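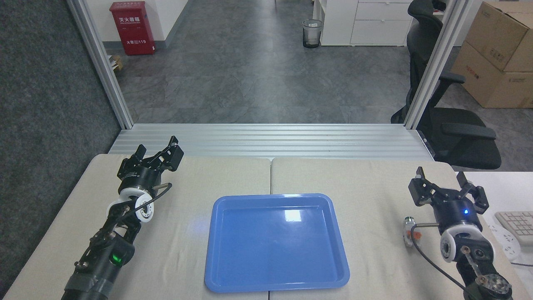 The Plovell flat tray is sold as a general-purpose work tray for sorting, staging and carrying small parts. I bought mine at retail and have used it for 62 days, mostly for fasteners, connectors and cut lengths of wire. It has one compartment, no lid and no handles. The blue plastic body is rectangular, with rounded corners and a raised rim. The flat inner surface is glossy enough to matter: on my beige table, light reflects off the upper right of it as a hard white patch, and small bright parts are difficult to pick out inside that patch. The tray is also long enough to sit across the joint between the two table panels, and that position accounts for much of the testing below.

Flatness

A tray of this type should sit without rocking and should not have a crowned floor. Set down on a single panel, the review unit did not rock when pressed at any corner. A steel rule laid on edge along the floor showed a small amount of light under the middle, so the floor is very slightly dished. Round parts drift toward the center if the tray is bumped. Square nuts stay where they are put.

The panel joint is a harder test. One of my panels had dropped on its leveling feet, leaving a step of 2 mm. With the tray placed over that step, one corner lifted clear and the tray tipped when pressed there. Loading it with 500 g of mixed screws did not cure this. After the panels were leveled, the rocking stopped. The tray is stiff enough to bridge a joint but will not conform to one, and a buyer with a two-piece bench should level the bench first.

Stiffness and load

Plovell prints no load rating on the packaging. I loaded the tray with 3,000 g of steel hardware, spread evenly, and lifted it by the short sides. The floor sagged visibly. The rim twisted a little when my hands were not level with each other, and nothing spilled. When unloaded, the tray returned to its earlier shape as far as the steel rule could show. I left the same load in place overnight on the bench and found no change in the morning.

Carried one-handed from a long side, the same load is not manageable. The rim gives the fingers little to hook under, and the tray wants to roll outward. This is a two-handed item at anything above a light load.

Rim and corners

The rim is tall enough to stop a rolling screw and low enough to reach over with tweezers at a shallow angle. I would not want it taller. The rounded corners are useful when emptying the tray, as parts can be poured from one corner into a jar without leaving a few behind. They are less useful for storing straight stock. Cut wire laid tight against a long side stops short of the full length of the tray.

The outer edge was free of flash on the unit I received. Hwa-young Chae, who works at the next bench, ordered the same tray in a later lot and had to take a burr off one corner with a deburring blade. That is a sample of two trays and I draw nothing further from it.

Surface and visibility

Gloss is the main fault. Under overhead lighting there is nearly always a reflection somewhere on the floor, and it moves as the user moves. Zinc-plated washers vanish in it. Black screws and brass inserts are easier to find. Turning the tray does not help, as the surface is equally shiny in every direction. Moving the lamp does help, as does a sheet of matte paper cut to fit the floor. I tried a thin rubber liner too and went back to paper, which lets parts slide when they are being poured.

The color itself works well. Blue stands apart from a light tabletop, so the edge of the tray is easy to locate at a glance, and it contrasts with most plated hardware outside the glare.

Cleaning and wear

Dish soap and warm water removed cutting oil. Isopropyl alcohol removed marker ink with some rubbing and did not cloud the surface. I did not test acetone. Fine scratches appeared in the first week and have had no effect on use, apart from a slight softening of the shine where parts are scraped together most often.

Compared with the alternatives

The Kidov parts tray has a matte floor and is easier to read under a lamp. It is also shallower, and screws have gone over its edge here more than once. The Maeng divided tray suits a fixed set of parts, but the dividers do not come out, and emptying one section means tipping all of them.

Verdict

Recommended for sorting and staging on a level surface, with a matte liner if the lighting is overhead. Not recommended for heavy loads carried any distance. I will recheck the floor for permanent sag in December and amend the stiffness section if it has changed.

Last updated: 2024-10-05

Related reviews
Kidov parts tray, matte
Maeng divided tray
Timia bench lamp with clamp
Leveling feet for two-panel tables, by Gilberto Valderrama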